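Bottom drawer of painted nightstand sticks and won't push back in

Home Help > Furniture > Repairs and refinishing

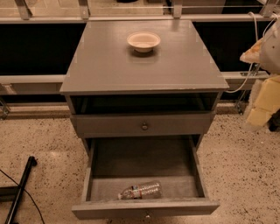

I bought this nightstand secondhand on Saturday for 12 dollars. It's wood, painted a flat gray, with an open shelf under the top and two drawers below that. The upper drawer works fine. The bottom one comes all the way out with some pulling, but when I push it back it goes in about halfway, turns a little to one side and stops. If I lift the front and shove, I can get it closed, and then it's hard to open again.

There are no metal slides. It is wood running on wood, and whoever painted it seems to have painted everything, including the inside of the drawer. The sides of the drawer box are painted too. I don't know how many coats are on there.

I had a water bottle in the drawer to see if it was deep enough for one lying down, and it is, so I'd like to keep using it for that kind of thing. The paint on top is also worn at the corners and along the front edge. I'm less worried about that but would touch it up if it's easy. The floor is terrazzo and pretty level as far as I can tell.

I have a sanding block, a screwdriver and a can of Gelitz spray lubricant. Can I just spray the runners?

Posted by Mapplebeck, 3 replies

flaline_58

Don't use the spray. Oil soaks into bare wood and makes it swell, and on paint it stays sticky and collects dust. It will feel better for a week and then it will be worse than it is now.

Your problem is most likely the paint. A wooden drawer needs a small gap on each side, and a couple of coats on the drawer plus a couple on the inside of the case can use that up. Two painted surfaces also grab each other, especially when the weather is humid.

Take the drawer out completely. On some of these there's a wooden stop at the back and you have to tip the front up to clear it. Turn the drawer over and look at the bottom edges of the two sides. Those are the parts that carry the weight. Look for shiny streaks or places where the paint has rubbed through. Then shine a flashlight into the case and look for the same marks on the runners and the side walls. Wherever it's shiny, it's rubbing.

Sand those spots back to bare wood. If the paint is thick, start with 120 grit and finish with something finer. You don't have to strip the whole drawer, just the bottom edges of the sides, the tops of the runners and any rub marks on the outside of the drawer box. Stay off the front panel. Try the drawer every few minutes so you don't take off too much.

If you don't know how old the paint is, get a lead test kit before you sand any of it. They sell them at most hardware stores. If it comes up positive, stop there and look up how to deal with it safely.

When it slides freely, vacuum out the dust and rub a plain white candle along the bare wood on both parts. Paraffin is fine. Beeswax works too but it's a bit tackier. Push the drawer in and out a dozen times and add more wax if it drags.

The turning to one side may be a separate thing. Check whether one runner has come loose or is worn lower than the other. Put the drawer in and compare the gap above the front panel at the left and right ends. If it's uneven, the low side needs a thin strip of wood glued on top of the runner, or the runner needs to be reattached. Also measure the drawer box corner to corner both ways. If the two measurements don't match, the box is out of square and a joint has probably let go.

Promley

Bar of soap. My mother did all her drawers with it

gray and tan

Agree with the sanding, disagree with anyone who says soap. It pulls in moisture and you end up with a gummy runner. Candle or paste wax.

For the worn corners on top, wipe it down with a damp cloth and a drop of dish soap, let it dry, then scuff the worn parts lightly with 300 grit or whatever fine paper you have. The hard part is matching the gray. Flat paint shows every touch-up if the color is even a little off. I tried to match just the edges on a dresser and ended up repainting the whole top, and it was less work than the matching had been. If you do that, use a small foam roller, two thin coats, and leave it a good few days before you put anything on it. A bowl or a lamp set down too soon will stick and pull the paint up in a ring.

Same goes for the drawers. If you repaint, only do the fronts. Leave the sides and the runners bare this time.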